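Callstead Title Records

Version 5, released Sunday, February 6, 2022
Maintainers: Araba Osei, Ostap Kushnir

Summary

Callstead is a set of bibliographic records for translated and untranslated fiction held in small lending libraries. Each record describes one edition. It is meant for testing catalog import tools, title matching and sort routines. It does not contain loan history or full text.

Contents

records.tsv: one row per edition, UTF-8, tab separated, no quoting
titles_alt.tsv: alternate and parallel titles, keyed on record_id
rejects.tsv: rows dropped during cleaning, with a reason code

Fields

record_id: integer, stable between versions
title_main: title in the original script
title_rom: romanized title, may be empty
lang: three-letter code
cover_text: other wording transcribed from the front cover, up to 400 characters
source: sivton or ferkbridge

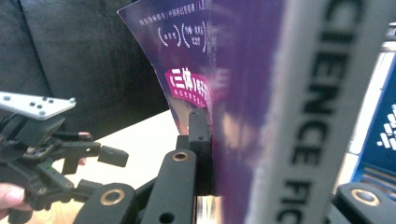

Title fields are transcribed from the title page and cover text is kept apart from them. Early versions merged the two, and promotional lines ended up in title_main. On a Chinese edition of "The Three-Body Problem", for instance, the small line reading "中国科幻里程碑" (milestone of Chinese science fiction) belongs in cover_text, and the 《 that opens the title on the magenta banner is stripped before sorting. Award emblems are not transcribed. Vertical bars used as separators on a cover are replaced with a single space.

Cleaning

Rows with no title_main were moved to rejects.tsv. Exact duplicates within one source were collapsed to the lowest record_id. Duplicates across sources were left in place, as the two libraries used different rules for reprints. Lesia Tkachuk checked 300 rows by hand; corrections are listed in CHANGES.

Known problems

Romanization in the ferkbridge rows is inconsistent about tone marks.
Subtitles are sometimes in title_main and sometimes in titles_alt.tsv.
200 rows have lang set to und.

Loading

Read every column as text. Spreadsheet programs will convert some numeric titles to dates if allowed to guess types. Empty fields are zero-length strings; the word NULL is not used.

Corrections

Send the record_id, the field name and the proposed value to Volodymyr Marchuk. The next release is planned for June.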